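4. Installing the Judska gateway

The gateway collects readings from Prundeo humidity probes by radio and passes them to the Lidthorpe server. Fit the probes (section 3) before starting.

CAUTION: Disconnect the mains supply before opening the housing.

4.1 Mounting

1. Choose an indoor wall away from metal shelving and lift shafts.
2. Fix the bracket with the screws supplied.
3. Hang the gateway on the bracket and press down until it clicks.

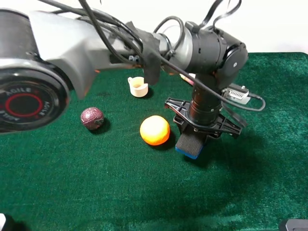
The antenna lead enters through the left gland and must not be pulled tight. Tighten the gland by hand only. Where the lead crosses a hinge or any other moving part, leave a free loop, as with the black cables that arc over the wrist joint of the arm. Do not bend the lead sharply at the plug.

4.2 Connecting

1. Plug the network cable into the socket marked LAN.
2. Open outgoing port 1565 on the site firewall. Gateways with the Doucette radio board use port 1331 instead.
3. Restore the mains supply. The status light flashes amber, then turns green.

Note: If the light stays amber, check the network cable first, then the firewall rule.

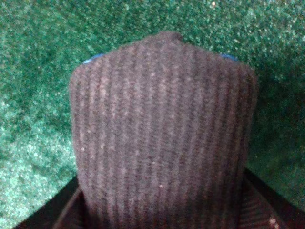 Fig. 4.2 Ribbed knit fabric, brown

4.3 Pairing the probes

1. Hold the PAIR button until the status light turns blue.
2. Pull the battery tab on the first probe and wait for a short tone.
3. Repeat for each remaining probe.

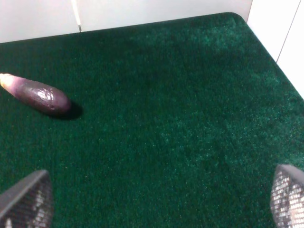 Pairing mode closes by itself when no new probe is found. Probes already paired are kept — there is no need to start again from the first one.

Error 281 means that the probe is registered to another gateway. Reset the probe and repeat step 2.
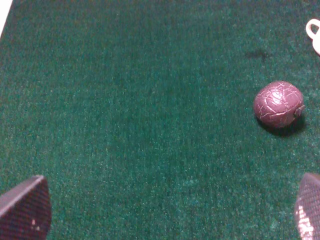

Fig. 4.3 Small round ball on green carpet

4.4 First reading

Leave the probes undisturbed until the first reading appears on the server. Calibration is covered in section 5.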